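8/5/26 - soap bench, second week of the Liko batch

Good morning to whoever reads this after me. I have let the notes slide a little, so let me put down where we are with the hand soap before I forget it all over again.

The bars from the Liko recipe came out of the molds nicely, all 10 of them, and they smell lovely (I keep finding excuses to walk past the rack). They are still softer than I would like. Lwazi Van Wyk pressed a thumb into one and left a dent, and he thinks we should drop the castor oil a touch and leave them alone until the end of August. I am inclined to agree, though waiting has never been my strong suit. The oils came to 400 grams in total, same as last time, with the lye solution poured at room temperature, and it reached trace quicker than I was ready for - I still had the lavender in the measuring cup and had to scramble.

The Fineo version is another story. It has a powdery white layer on top, which I take to be soda ash, and the corners crumble when cut. I did cover it, but only after 20 minutes, and I suspect that was too late. Next time the lid goes on straight away. I planed one bar to see how deep the ash goes and it is only skin deep, so the rest can be saved.

What I would really like to know is how they hold up at a real sink. A bar that behaves itself on the rack can turn to jelly in a dish, and hard water leaves that stubborn gray film on everything.

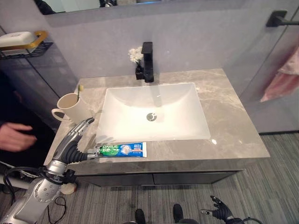
Marble vanity, white undermount basin, black faucet.

For the lather trial I want the same person washing each time, same water, same number of turns of the bar in the hands. We were sloppy about this in the spring and the numbers were no use to anyone. Weigh the bar dry in the morning, weigh it again the next morning, and please write it in the book and not on the back of an envelope (I am talking to myself as much as anyone).

The Väisänen scale is drifting again, 2 grams high this morning. I zeroed it and it settled, but check it before you trust it. New batteries are in the drawer under the molds.

Still to do: label the rack, order more olive oil, ask Lwazi for his castor numbers.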